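Sourcing & Materials > Small brands
Thread: Does anyone check supplier claims past the first tier?

tarn_and_thread
We sell kitchen linens, small shop, two of us plus seasonal help. Our main supplier is Zokier, and they send a nice packet every year with the mill's certificate and a letter about wages. I asked where the yarn is spun and got the same packet again. Is it normal to not get an answer on that? I don't want to print "responsibly made" on a tag if all I know is who did the sewing.

bexhill42
Normal, yes. Most agents don't know. They buy cloth, the mill buys yarn, and the spinner buys from whoever has fiber that month. You can ask for the transaction certificate for your lot. The annual certificate only says the mill is allowed to handle certified goods. It doesn't say your order was made of them.

tarn_and_thread
I didn't know those were two different papers. Does the lot one cost extra?

bexhill42
Usually a fee per shipment. Ours was 100 dollars last time, and the supplier wanted us to cover it.

oldmillrd
I'll disagree with the whole approach a little. I ran a shop for a long time and paid for every certificate going. Customers never asked to see one. What they asked was whether the towels would last. If you have money to spend, spend it on better cloth and say plainly on the tag what you know: sewn here, woven there, yarn unknown.

plumline
That's fine for towels, but some of us sell to stores that want the paperwork. I supply a chain with 256 of my baskets a season and they won't open a purchase order without it.

oldmillrd
Then you need it. She didn't say she sells to a chain.

tarn_and_thread
We don't. Mostly our own site and two gift shops. One of the gift shops did ask, which is how this started.

hollisgoods
Has anyone used Wondska for this? They trace an order back for you and give you a page you can link from the product. They quoted me 2599 for the first year, which covers up to five products.

bexhill42
Used them one year. They're polite and the page looks good. But they got their information by emailing my supplier the same questions I had already emailed. Two of the five products came back "unverified at tier 3" and I still paid for all five.

plumline
Mine went better than that. They reached a dye house I had never been able to get a reply from. I think it depends on whether your supplier picks up the phone.

hollisgoods
So it's a coin toss for 2599. I might put that toward a trip.

oldmillrd
A trip is worth more. You learn a lot from how the place smells and whether people look up when the boss walks in.

plumline
Or you see the clean room they show to every visitor. One visit from a small buyer doesn't tell you what happens in the busy months.

bexhill42
Agree with plumline on this one. If you do go, ask to see the overtime sheets for November, when everyone is rushing holiday orders.

tarn_and_thread
A trip is out of reach for us. I'll ask Zokier for the lot certificate on the next order and see what they say. If they refuse I may try Tarawneh. Their minimum is 2000 pieces, though, and we have never ordered that many of anything.

hollisgoods
Tarawneh will split that across colors if you ask. They did for me, four colors, same cloth. Get it in writing, because the first invoice came through as a single color and I had to send it back.
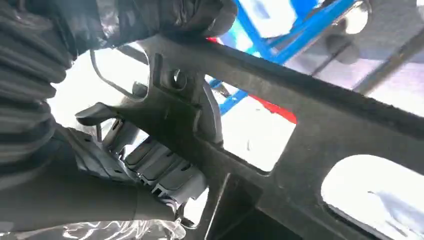

Posted by forno_fan | Member | Small brands
I buy from Forno, mostly aprons, and they answered the yarn question in one email, with the name of the spinner and the town. No certificate, just an answer. I checked and the spinner exists and lists them as a customer. It took me an afternoon and cost nothing. So I'd try plain questions first, before any of the paid options. Ask the person who handles your orders and leave the sales address out of it.

bexhill42
Good answer, but a spinner listing a customer doesn't tell you about wages.

forno_fan
No, it doesn't. The original question was where the yarn is spun.

tarn_and_thread
It was, and that's useful. I've been writing to the sales address this whole time. I have a contact in orders, so I'll send it there tonight.

plumline
Post what you hear back. I have a sample coming from Zokier and would like to know before I commit.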